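Where the Cables Go: Fitting Out a Desk Beside a Window

Most home desks are planned from the top down. The buyer picks a screen, then a surface wide enough to hold it, and deals with the wiring on the day everything arrives.
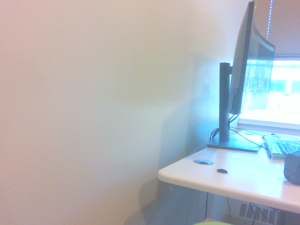

The usual order of work produces a usable desk and a poor cable run. Power and video leads leave the back of the monitor at mid-height, drop to the base, and then have to find a way off the surface. If the route was never planned, they find their own, generally across the part of the desktop where the keyboard and the paperwork also live.

A desk set against a wall and a window has less room for error than one in the middle of a room. The rear edge is closed off by the sill. The monitor has to be placed with the daylight in mind. What follows covers the four items that decide how such a desk works in practice: the stand, the grommet, the cable bundle and the blind.

The stand

Large monitors ship with one of two base types, a splayed foot or a flat plate. The plate takes up less usable area for the same stability and lets small items sit close to the post. Its weakness is that it gives the cables nothing to follow. On a splayed foot the leads can be tied along one leg. On a plate they come down behind the post and land wherever their own stiffness sends them.

Some posts have a clip or a slot at the back. Use it if it is there. If it is not, a single strip of hook-and-loop tape a hand's width above the base does the same job. Avoid nylon zip ties at this point. They are easy to overtighten, and they have to be cut off every time a lead is changed.

Before taping anything, raise the screen to its full height and swing it to both ends of its travel. The leads need enough slack for the highest position and the widest angle together. Any extra beyond that should be taken up under the desk.

The grommet

A round grommet with a metal ring is the standard fitting on white desks, and it is frequently in the wrong place. Manufacturers drill for symmetry or for packing, and few drill with a particular monitor base in mind. The Skedix desk range offers the hole at three positions along the rear and one nearer the front. The front position looks odd in the catalog but suits a user who plugs in a laptop several times a day.

For a fixed screen, the hole belongs behind the base. Leads then travel down the post and through the desktop without crossing open surface. When the hole is ahead of the base, the leads must either loop around the plate or run off to one side, and most owners choose the side.

Moving the base is the cheapest correction. Shifting a plate 2 inches is often enough to bring the back of the post in line with the opening. Drilling a second hole is the next option. Mark it from above, clamp scrap wood below, and use a hole saw at low speed. Coated board chips at the exit face, and the scrap prevents most of it. Seal the raw edge before pressing the ring in.

Caps are worth keeping. An unused hole collects paper clips and dust, and replacement caps are rarely sold separately. The Godov pattern has a brush insert that closes around the leads and stays in place when the desk is wiped down.

The bundle

Black leads on a white surface are the most visible thing on a desk. Two approaches work. The first is to change the color, using white sleeving over the exposed section. The second is to shorten the section. The second costs less and lasts longer.

Sort the leads by destination before bundling. Those going to a wall outlet should be separated from those going to a computer, and both from those serving desktop items such as a keyboard or a speaker. A bundle that mixes all three has to be opened for every change. The Mkhize under-desk tray, at 15 inches long, holds one power strip and the spare length of up to 6 leads. It screws to the underside and should be mounted far enough back to clear the knees.

Loops should be loose. Video cables in particular do not tolerate a tight bend near the connector, and a lead that curls by itself should be allowed to keep its curve.

The blind

A screen facing the window picks up reflections. A screen with the window directly behind it forces the eye to adjust between the two. The usual advice is to set the panel at a right angle to the glass, and where the room prevents that, the blind has to do the rest.

Light tan fabric is a reasonable middle choice. It cuts direct sun while leaving enough diffuse light to work without a lamp for most of the day. Pure white fabric can become a bright panel in its own right. The Trero roller in its tan finish was the easiest to set at partial height of those we tried in April.

Beaded cords should be fixed to the wall with a tensioner. It keeps the loop out of reach of children and stops the chain from swinging into whatever stands near the sill. Check that the cord can be reached without leaning over the monitor. If it cannot, have the control moved to the other end of the roller before the brackets go up.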